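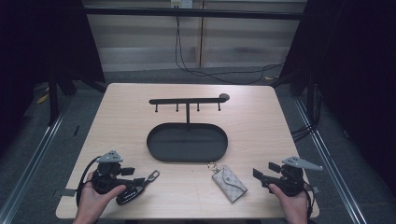

Quick one tonight, dinner is in the oven and I have 20 minutes.

So the key situation. I lost my keys twice in May, the second time I was late for Hằng's thing and she still brings it up. They were in a coat. Before that, in the bread bin. Enough.

Got a little black metal stand for them. Tray at the bottom, bar across the top, four hooks. Nothing fancy, got it from Komenwood along with a shelf I still haven't put up. The idea is keys on the hooks, junk in the tray. Coins, recepits, that one button.

Things I've worked out so far:

Car fob goes on a hook by its ring. NOT in the tray. Once it's in the tray it gets buried under mail and we're back to the coat problem.

The beige pouch (checkered, gold ring, was a present) is fatter than you'd think with house keys in it. End hook only or it bumps everything next to it.

Tray gets emptied before bed. Have managed this 2 nights. Petrică says that's a streak.

Still don't know where the stand is going to live. By the door is obvious but the ledge there is tiny, and I am not drilling anything else into that wall after last time. Maybe the kitchen? But then flour on teh keys.

Oven's beeping. Shelf post next, if I find the screws.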